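Susbridge Robotics Club
Simulation Run Safety and Readiness Checklist, with comments
Completed 03/09/2022 by Tiina Harju, club advisor
Project: Grekodier (two-arm household tasks)

Dear team, thank you for your patience while I went through everything. I know a checklist for a robot that lives inside a computer sounds a bit fussy, but the habits you build now are the ones you'll carry with you when we get to the real arms in June, so please read the comments as well as the checks!

1. Lab room and workstations
Walkway between the desks clear: Yes
Power strips off the floor: Yes, after a reminder
Drinks kept on the side shelf: No
Comment: I found two cups beside the keyboard at station 8. I moved them and I'm not cross, but please use the shelf (it is a perfectly nice shelf, and Sudau built it for us over a whole weekend).

2. Before starting the simulator
Latest scene file loaded: Yes
Joint limits switched on for both arms: Yes
Collision checking switched on: Yes
Stop key tested by the student driving: Yes
Run number written in the log: Yes, run 137
Comment: Lovely work on the log this time. Somebody even wrote down the random seed, 1,502, without being asked, and that made my evening. 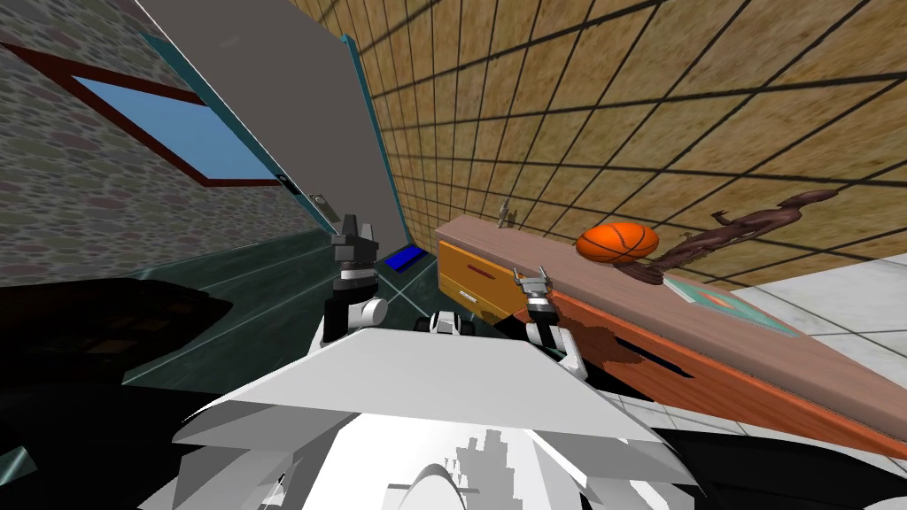
3. Arm motion and reach
Speed cap set to 42 percent for new scripts: Yes
Both grippers open and close on command: Yes
Arms return to the home pose after a stop: Yes, slow on the right
Furniture clearance set in the planner: Needs attention
Comment: The clearance value is still the one we used for the old kitchen layout, and I would like it raised before anyone tries the drawer task again. A drawer front is an easy thing to bump when you come at it on a slant. Take the approach in small steps, check the contact readout after each one, and if you get a warning, stop and talk it over with your partner before you clear it.

4. Finishing up
Logs saved to the Sepúlveda folder: Yes
Scene reset to its starting layout: Yes
Workstations shut down: One left on
Comment: Please don't save over the shared scene file, even if you like where you've ended up. Make a copy with your initials on it and we'll look at it together.

Result: Passed, with two items to fix
Items: furniture clearance value; drinks at station 8
Recheck: before the next drawer run. Come and find me when the new value is in and I'll sign underneath.

T. Harju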